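Tralura Baseball-Statistik: Troubleshooting-Log zum Import der Spielerdaten

Hallo zusammen, ich betreue bei uns im Verein die Ligastatistik und schreibe hier mal mit, was ich beim Import alles probiert habe. Vielleicht spart es jemandem den Abend!
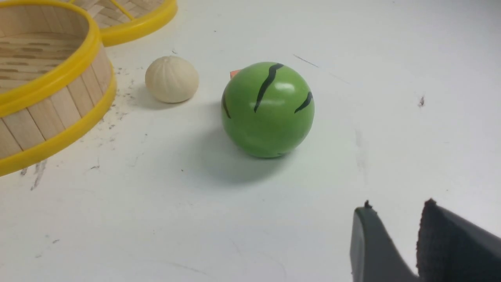 Stand 5/19/20 – Fehlerbild

Nach dem Update auf die neue Tralura-Version fehlen bei uns die gesperrten Spieler komplett in der Kaderliste. Importiert wurden laut Protokoll 3,270 Datensätze, in der Ansicht tauchen aber 464 davon nicht auf. Besonders ärgerlich: Die Schlagquoten der Mannschaft von Gurkier stimmen seitdem hinten und vorne nicht mehr.

Versuch 1: Cache leeren

Gemacht, neu angemeldet, nichts. Die Liste lädt etwas flotter (immerhin), die Lücken sind aber dieselben.

Versuch 2: Export aus Grikley neu ziehen

In der CSV stehen alle Spieler drin, auch die mit Sperre. Zeile 718 hat ein Semikolon zu viel, das habe ich rausgenommen und nochmal importiert. Danach war genau ein Pitcher wieder da – na super.

Versuch 3: Statusfeld umstellen

Jetzt wird es interessant. Grikley schreibt bei Sperren den Status "3", Tralura kennt seit März nur noch "S". Ich habe die Spalte per Suchen und Ersetzen geändert, und zack, fast alle Gesperrten sind wieder im Kader! Die Quoten passen auch.

Noch offen

Bei der zweiten Mannschaft von Rennie zählt die Sperre weiter ab dem Importdatum und nicht ab dem ersten Saisonspiel. Im Spielerprofil kann ich das Datum zwar überschreiben, nach dem nächtlichen Abgleich steht aber wieder der alte Wert drin. Ticket bleibt also offen, Logdatei hängt an. Hat jemand den Abgleich schon mal nur für ein Team abgeschaltet?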